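Minutes of the Steering Meeting, Serrano Registry for Inherited Kidney Disease

26 March 2023
Recorded by Emiliano Contreras, Secretary to the Steering Group

1. Opening and attendance

The chair, Guadalupe Ibarra, called the meeting to order and confirmed that a quorum was present. Representatives of all participating clinics attended, either in person or by telephone. Representatives of the Hisolia Foundation, which funds the registry, attended items 1 through 6 and left before the discussion of the budget. The data manager from the Konton coordinating center attended throughout.

The chair reminded members that conflicts of interest must be declared at the start of each meeting. One clinic representative declared a paid advisory role with a manufacturer of dialysis supplies. The group agreed that the role did not bear on any item on the agenda and that the member could take part in full.

2. Minutes of the previous meeting

The minutes were approved with one correction. Under the item on consent forms, the words "parent or guardian" should read "parent or legal guardian" in both places. The secretary will circulate the corrected version.

3. Matters arising

The revised data transfer agreement has been signed by all clinics except one, where it remains with the legal office. The chair has written to that office and will report at the next meeting if no reply is received. Until the agreement is signed, the clinic may continue to enroll participants under the existing terms but may not send genetic results to the coordinating center.

The question of whether participants who move out of state may remain in the registry was settled by correspondence. They may remain, provided that a participating clinic continues to receive their laboratory results at least once a year. The protocol will be amended to say so.

4. Enrollment report

The data manager presented the enrollment report. The registry now holds almost 1,000 participants with a confirmed diagnosis. Enrollment among adults has kept pace with the plan. Enrollment of children remains behind, and the gap is widest among those under the age of 10.

Members discussed the reasons at length. Two clinics reported that families are often approached at the same visit at which the diagnosis is given, and that many ask for time and are then not contacted again. Another clinic has moved the first conversation about the registry to the follow-up visit and considers the change worthwhile, although it has not yet compared its figures with those of the earlier period. It was agreed that each clinic would report its present practice in writing, and that the coordinating center would prepare a short summary without recommending a single approach.

A member asked whether siblings without symptoms should be offered enrollment. The chair noted that the protocol allows this only where genetic testing has already been carried out for clinical reasons. No change was proposed.

5. Home collection substudy

The group considered the draft procedures for the home collection substudy, in which 40 participants will collect timed urine samples at home over a period of 3 days and keep a written record of food and fluids. The substudy will use the Urnulance collection kit, which was selected at the previous meeting.

The principal points raised were as follows. The written instructions assume that the participant has a refrigerator with enough free space to hold the sealed container upright. Several members thought that this could not be taken for granted, particularly for families in shared housing. The screening call will include a question on storage, and an insulated carrier will be offered on request. The carrier is to be supplied at no cost to the participant and need not be returned.

The fluid record asks participants to note the volume of each drink. Members agreed that a marked cup should be included in the kit, and that participants should be asked to use it for all drinks taken at home, including water from the faucet or from a dispenser. Drinks taken elsewhere may be estimated and should be marked as such. The data manager asked that estimated volumes be entered in a separate field – the present form does not allow for this and will be revised.

The dietitian's review of the food record was received with thanks. The section on salt was considered too long, and the group asked that it be reduced to a single page. The participant handout on preparing the kitchen for the collection period was approved subject to minor changes in wording.

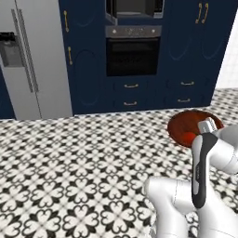
6. Biological samples and storage

The coordinating center reported on the state of the sample archive. All samples received since June have been logged and moved to long-term storage. A small number arrived without a collection time on the label. The center has contacted the clinics involved, and where the time cannot be established from the clinic's own records the samples will be kept but flagged as unsuitable for time-dependent analysis.

The group reviewed a request from an outside research team for access to stored plasma. The request was judged to be of scientific interest, but the volume asked for would use up the remaining material for several participants. The chair proposed that the team be invited to resubmit with a smaller volume and a clear statement of the assays planned. This was agreed.

The representative of the Hisolia Foundation asked whether participants are told when their samples are used in a new study. The secretary confirmed that a general notice is placed in the annual newsletter, and that participants may ask to be contacted individually. The representative suggested that the option be made more visible on the consent form. The suggestion was referred to the consent working party.

The representatives of the Foundation left the meeting at this point.

7. Budget

The chair presented the statement of expenditure. Spending on staff is in line with the plan. Spending on courier services is above it, chiefly as a result of small shipments sent separately by the same clinic within a short period. Clinics are asked to combine shipments wherever the storage rules permit – samples intended for immediate processing are exempt.

A request from one clinic for additional coordinator hours was discussed. Members were sympathetic but noted that other clinics carry a similar load. The request was deferred pending the written reports on enrollment practice described under item 4.

8. Publications

The manuscript on blood pressure control in adults has been returned by the journal with requests for revision. The reviewers asked for a fuller account of missing data. The statistical group will prepare a table showing missing values by clinic, with the clinics identified by letter only. Authors are asked to send comments on the revised text to the secretary.

The group confirmed its policy that any publication using registry data must name the registry in the title or abstract and must be sent to the steering group before submission. One recent conference abstract had not been sent in advance. The chair has spoken with the author, and no further action was considered necessary.

9. Other business

A member asked that meeting papers be circulated earlier. The secretary undertook to do so where reports are received in time.

10. Actions

Chair: write again to the legal office of the remaining clinic; reply to the outside research team.
Secretary: circulate corrected minutes; submit the protocol amendment; collect comments on the manuscript.
Coordinating center: revise the fluid record form; add the storage question to the screening call; summarize clinic enrollment practice.
Clinics: report enrollment practice in writing; combine courier shipments where permitted.
Consent working party: consider the placement of the individual contact option.

The next meeting will be held in June at the Konton coordinating center. There being no further business, the chair closed the meeting.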